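Print | E-mail

The big white tray, and what to do with a dozen eggs

So I promised last month I'd write up the egg supper, and then three people stopped me by the mailboxes to ask about the tray instead. The tray! I put a whole menu together and what you all want to know about is the tray. Fine. You're getting both, and if it runs long, blame Sreekumar Hegde, who told me I had the entire back page this time and has probably regretted it since.

First, the tray. It's plain white with a rim, big enough to hold most of a supper, and I bought it secondhand thinking it would go under the boots by the door. It never made it to the boots. It went down on the kitchen table while I looked for a place to put it, and within a day I was using it for everything. I'm a messy cook (Jirayu Thepsuriya has seen my stove and can vouch for this) and anything with a rim around it is a gift to me. Eggs are the main thing, though. If you've ever set an egg on a bare table and turned to answer the phone, you know exactly what I'm talking about. I lost two that way in December, one of them onto a slipper.

My system, if you can call it that, is that whatever I'm using right now goes on the tray and whatever I'm using next waits behind it. That's all! The back of the table gets crowded. Tomatoes in the red bowl, the measuring pitcher, the folded white cloth, a glass, a pan, whatever bottle I had in my hand when I walked in. I used to feel bad about that crowd and try to put it all away before I began, and then I'd spend the evening opening and closing cabinets with wet hands. Now I let it be a crowd. The tray is the part I keep under control.

The other thing I do is keep my mug on the tray with the food. Prakash Gounder says this is unsanitary and Prakash may be right. But I always know where my tea is, and I haven't knocked it into the silverware drawer since I started.

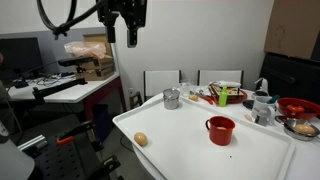
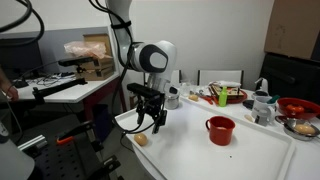
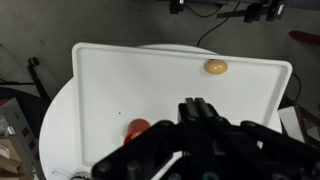
The white tray, with a brown egg and the red cup.

Now, the supper. It's eggs in tomatoes, which everybody's family makes some version of, and I'm not going to claim mine is the proper one. Subbarao Gounder has a version with mustard seeds that is better than mine, and I've asked him to write it down for the next issue. (Subbarao, this is me asking again, in print, where you can't pretend you didn't hear.)

For four people, or two people and lunch the next day:

6 eggs
800 grams of ripe tomatoes, chopped as coarse as you like
1 big onion
3 cloves of garlic, or more, I'm not counting
A good pour of oil
A teaspoon of cumin
Salt, pepper, a pinch of sugar if the tomatoes are winter tomatoes
Something green for the top

I weigh the tomatoes now. I didn't for years, and it came out soup one time and paste the next, and I thought it was the pan. You want a wide pan with a lid. Get the oil warm, put the onion in with some salt, and give it a good long while on low. This is the step everybody rushes. I rush it too, when I'm hungry, and I can always taste it. Then the garlic and cumin for a minute, then all the tomatoes at once, with the juice from the board.

Let that cook down with the lid off until you can drag a spoon through and see the bottom of the pan for a second before it closes up again. If it goes too dry, add water from the pitcher a splash at a time. Taste for salt here, before the eggs go in, as you can't stir it afterward without wrecking everything.

Make six dents with the back of a spoon. Crack each egg into a cup first and tip it into its dent. I know that's an extra cup to wash, but one bad egg straight into a full pan of tomatoes is a very sad evening. Lid on, heat low, and start looking after five minutes. I take it off when the whites are set and the yolks still wobble. Prapai Ratanaporn likes hers cooked all the way through and just leaves her corner of the pan on longer, which shouldn't work on my stove but somehow does, the left side runs hotter.

Eat it out of the pan with bread. Rice is also very good. We had it with both last time and there was nothing left to put away.

A couple of leftover notes, because I got questions.

Brown eggs or white? Doesn't matter. I buy brown because the stand by the bus stop sells brown. They do look nice against a white tray, I'll admit that, and they're easier to spot when I've left one somewhere silly.

Do I wash the tomatoes on the tray? No, in the sink, in a colander like a normal person. Then they go in the bowl.

How do I clean the tray? Dish soap and the soft side of the sponge. Don't use the scratchy side on a white tray! I did it once on the tray my mother gave me and it went gray in a patch and stayed that way. For tomato stains I leave a paste of baking soda on for a while and go have a sit. Turmeric I have no answer for. If one of you has an answer for turmeric, please put a note under my door.

Where do I keep it? On the table. I measured the gap beside the refrigerator, very hopeful, and the tray is too wide by the width of my thumb. Jirayu thinks it would go on top of the cabinet, and it would, and then I'd need the stepladder every time I wanted an egg.

We're doing the supper again next month at 6:30, same table, and I need a few more chairs. If you have a folding one you can spare, leave it by my door with your name taped underneath. Also bring your own mug, and please don't bring dessert, Prakash is already making two. Last time the sign-up sheet got wet and I couldn't read half of it, so just tell me when you see me or call up the stairs. I'm usually in the kitchen.

Oh, and whoever left a blue oven mitt at my place, it's on the hook.

Print this item | E-mail this item to a neighbor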